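Bin picking demo at the Girkon open day, my notes

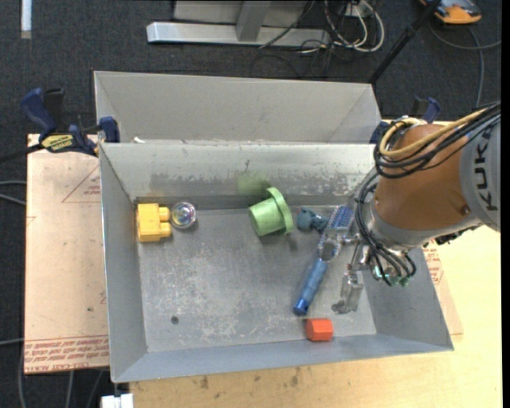
Photo: Kanchan Sisodia

Posted by mulewright, November 8, 2020

Went to the Girkon open day at their Valley shop yesterday. I run packing for a mail order outfit and my boss wants to know if one of these can replace two people on the returns table. So I stood at the bin picking cell long enough to get funny looks.

The arm is a KUKA, the gripper has two metal fingers, and the bins are plain gray sheet metal. Stuff in the bin when I got there: a blue brush, a green plastic cup sort of thing, a clear ball, a yellow toy block, a few other bits. They told us it does 300 picks an hour. I had my phone timer going and got nowhere near that, but they were stopping to answer questions, so take my number with a grain of salt. I'm not going to post it.

What I wanted to see was a full bin. I asked. They said the December demo would have that.

-----
tannerhook wrote:

"The December demo" has been the answer since I went to the Vostton one. Six things with daylight between them is a table with walls. My returns bins have 30 items tangled in each other's straps.

-----
Pell_R wrote:

Little unfair. A clear ball in a shiny metal bin is a rotten thing to hand a vision system. See the green reflection on the back wall by the cup? That kind of thing drives cameras nuts. If they wanted it easy they'd have used a matte black tray and wooden cubes.

-----
tannerhook wrote:

OK, the ball is hard. Did it pick the ball?

-----
mulewright wrote:

Once while I was there, missed it twice. The brush it got most of the time, usually by the handle.

-----
dockside19 wrote:

Who clears up when it misses? That's the whole cost for me. We trialed a Catacutan unit and the guy "freed up" by it spent his shift walking over to reset it. Did they have a person standing there?

-----
mulewright wrote:

Two of them, one on a laptop. I asked how long it runs without anybody touching it and got a speech about learning from 3000 practice grabs. Fine, but I didn't ask that.

-----
Pell_R wrote:

It's a development cell, though. The bins are held with an Irwin clamp! I would be more worried if they'd put it behind glass with a logo on it. Rough setups tend to be honest ones.

-----
tannerhook wrote:

Then don't invite buyers and quote them an hourly rate. Pick one.

-----
ksisodia wrote:

I took the photo, mulewright asked if he could use it. I came away a bit more positive than he did. The grip on the brush looked gentle to me and we handle a lot of small plastic goods. Still wouldn't sign anything. They wouldn't give me a price for a spare set of fingers, and I asked two different people.

-----
dockside19 wrote:

Get that price before you go back. Ours was ugly.

-----
mulewright wrote:

Will do. I've told the boss no for this year. If they let me bring a box of our own returns in December I'll go and post the timings here.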